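Why Does Juice Come in So Many Different Bottles?
by Aishwarya Pillai
Apr 25, 2024

Have you ever stood in front of the juice shelf at the grocery store while a grown-up tried to make up their mind? There are tall bottles and short bottles, cartons and cans and little pouches with straws, and every one of them seems to have a piece of fruit on the front looking as shiny as it possibly can. I used to think it was all decoration. Then I started reading the labels (I am a slow shopper, and my family will tell you so), and I found out that a label can teach you quite a lot before you even open the lid.

Let's start with three letters you may have seen: NFC. On a bottle of juice, those letters usually stand for "not from concentrate." That sounds like a mouthful, so let's take it slowly.

Imagine you have squeezed a big pile of oranges. Most of what you have in your bowl is water, along with the sugar, the sour taste and the tiny bits that came from the fruit. Now suppose you want to send that juice a very long way. Water is heavy! So some juice makers take most of the water out first. What is left is thick and strong, and it is called concentrate. It takes up much less room on a truck or a ship. When it gets where it is going, somebody adds water back in, and it is juice again.

NFC juice skips that part. The fruit is squeezed, the juice is usually heated for a short time so that germs can't spoil it, and then into the bottle it goes. It keeps the water it had from the start.

Does it taste different? Some people say yes and some people say they can't tell at all. When I asked the children in our Zultuvgate reading club, we had a very loud discussion and never did agree, and Alva and Jisska were still talking about it when it was time to put on coats.

Now let's think about the bottle. Clear plastic is handy because you can see how much is left, and it doesn't smash if you drop it. Look at the cap the next time you have one in front of you. Do you feel the little ridges around the side? They give your fingers something to hold on to, and that helps a lot when your hands are slippery.

Labels also tell you how much is inside. Lots of bottles use milliliters, written mL. A small bottle might hold 300 mL, and a bigger one might hold 760 mL, enough to fill 2 mugs of 275 mL each with a good bit left over. (Can you work out how much? I'll wait.)

If you'd like to be a label detective, pick one bottle and one mug from your own kitchen, and set them on a table. It can be a messy table - mine always is. Find the biggest word on the label, then find the smallest, and ask yourself why the maker chose those sizes. After that, guess how many times your bottle could fill your mug, and write the guess down before you measure with water.
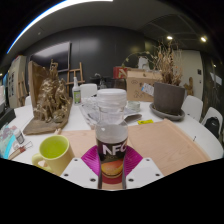
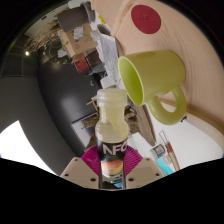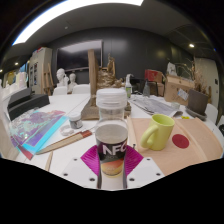
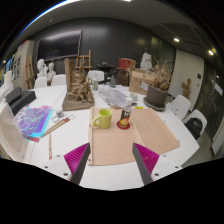

A yellow-green mug on a busy table. In the first three pictures, look for the letters NFC on the bottle.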